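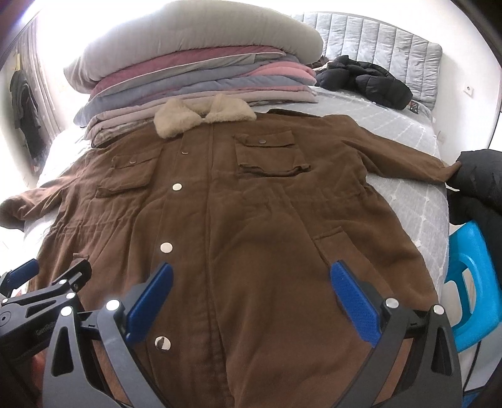

Can a home machine fold a winter coat yet?
Sort of, if you're patient and the coat is simple. Anything with a big collar or a drawstring still goes faster by hand.

I've been living with the Vellotero, a folding robot from Trandus, since April, and I wanted to love it! It does T-shirts nicely. Towels too - the edges line up better than mine ever do, and I can go make coffee while it works through the pile.

Coats are where it gets silly. You have to lay the thing flat on the bed yourself, front side up, snaps closed, sleeves out (already half the job, if you ask me). Then it thinks. My best run with a heavy coat took 12 minutes, and one sleeve ended up underneath in a lump. A fluffy collar seems to confuse it completely, and puffer jackets just squish and spring back open.

My friend Notburga Steiner has the same model and only gives it pillowcases. Smart woman. She paid full price, I got $300 off, and we both grumble about the app, which logged me out 5 times in one week.

Would I buy it again? For a house with lots of kids' shirts, sure. For putting away the winter stuff I'd wait for the next version, and I'm still folding my blankets the old way.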